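Keeping a Two-Armed Robot Happy in the Bathroom

Nikine Home & Workshop Tips
2020-05-12

I've had a few messages wanting more on grippers after my page on wheels and floor mats, so let's do grippers! More exactly, grippers in the bathroom, which is the worst room in the house for them as far as I'm concerned (the kitchen people will argue with me on this, and they're welcome to). You've got steam, you've got toothpaste, you've got hair, and you've got a hard stone counter waiting for every fingertip that comes down a little too low.

The robot I look after is the humanoid kind with two arms and a parallel gripper on each, and it does its practice at an ordinary bathroom vanity in Brolholm. Picking things up off the counter, putting them back, that sort of job. I'm no engineer. I came to this from fixing sewing machines, and a lot of what I do to the gripper is what I'd do to any small mechanism with links and pivots that has to open and close all day long.

First tip, and the one I'd put on a sticky note: power down the arm before your fingers go anywhere near its fingers. Paused is no good. I use the proper stop and then wait until the joints have settled, and only then do I get my rag out. Read your own manual for how yours likes to be shut off, and if it disagrees with me on anything at all, the manual wins.

Now, cleaning. I used to spray the linkages directly and oh, I regret that. The spray gets in behind the plates and takes the lint with it, and then you've got a sort of felt in there. These days I put a little cleaner on a lint-free cloth, wring it until it's barely damp, and wipe along the metal from the pivot outward. Slots and little holes get a dry artist's brush, the stiff kind, cut short. A wooden toothpick is good for toothpaste that has set hard. Don't use a metal pick – you'll scratch the plate, and the next blob of toothpaste will hang on to the scratch. 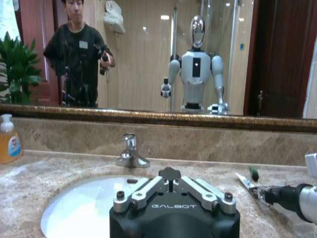 For hair I keep a pair of blunt tweezers in my apron. Open the gripper as wide as it goes before you shut the arm off, and look at the pivots from the side with a flashlight. Hair winds itself around a pin so neatly that you'd swear it was part of the machine. Pull it gently, in the direction it wound, and if it snaps, leave it and come back with the brush. Cutting it with a craft knife is how I nicked a cable sleeve in December, so please learn from that one.

Screws next! Every pivot screw works loose sooner or later, and you'll usually hear it before you see it, a tiny tick each time the gripper closes. What I do is put a thin line of paint marker across the screw head and onto the metal beside it, after it's been tightened to whatever the manual asks for. Then a check is only a glance. If the line is broken, the screw has turned. I go over mine after every 500 cycles or so, and sooner if there's been a bump against the basin. Use a hex key that fits properly, with a good sharp end, and not the one that's been rolling around in the bike drawer. I buy fresh ones from Grewal, the hardware place, and throw the old ones out as soon as the corners go round.

On threadlocker: the mild sort only, one small drop, and keep it well away from the moving faces. I use the Drikard one in the small bottle. I once put on too much and glued a link half shut, and it took me almost 5 hours with a heat gun and a lot of muttering to get it moving again.

Setting up at the counter is the other half of it. Things I've settled on:

Wipe the counter dry before every session, all the way to the backsplash. A water film will carry a light tube along instead of letting the fingers close on it.

Start with the open gripper a good 4 inches above the stone, and bring it down slowly the first time, with your hand on the stop. If the height is off you want to find out then.

Watch the faucet. When you're teaching a move from one side of the basin to the other, it's so tempting to go straight across, and the spout is exactly where the wrist wants to be. I add a lift in the middle of every cross-basin move, even the ones that look fine without it.

Push anything made of glass out of the room. I mean out of it, on the hall floor, with the door shut.

Close the blinds if there's low sun. Polished metal and a big mirror throw bright spots all over, and on a sunny morning my wrist cameras get fussy about where things are. Same goes for the ceiling lights, so turn them on before you start and leave them alone until you're done. 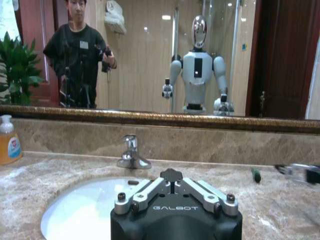
Gripper at the vanity. The pivot screws on the linkages are the ones to check.

Speaking of wrist cameras, they want a clean lens as much as the fingers want clean pivots. A microfiber cloth, dry, and breathe on the lens first if there's a smudge. I keep 2 cloths in separate zip bags, one for lenses and one for everything else, with a big L on the lens bag in permanent marker. If you've ever wiped a lens with a cloth that had oil on it you'll know why I'm so strict about it.

Oil, then. Less than you think! Some pivots are made to run dry and oiling them only makes paste out of the dust, so look yours up before you reach for the can. Where the manual does allow it, I put a drop on the end of a toothpick and touch it to the joint, open and close the gripper a few times, and wipe off whatever comes out. Any oil that gets on the fingertips has to come off again or you'll be chasing the soap bottle all over the counter.

When the session's over I park the arms clear of the sink and leave the door open so the steam from the next person's shower doesn't sit on the metal. If the room's really damp I lay a dry hand towel over each gripper once it's off and cool. Take the towels off before you power it up again. I've tied a red ribbon to mine as a reminder.

Next time I'll get to cable ties and where I route the spare slack, which a couple of you wanted. If you've got a better trick for dried toothpaste, write in and I'll try it.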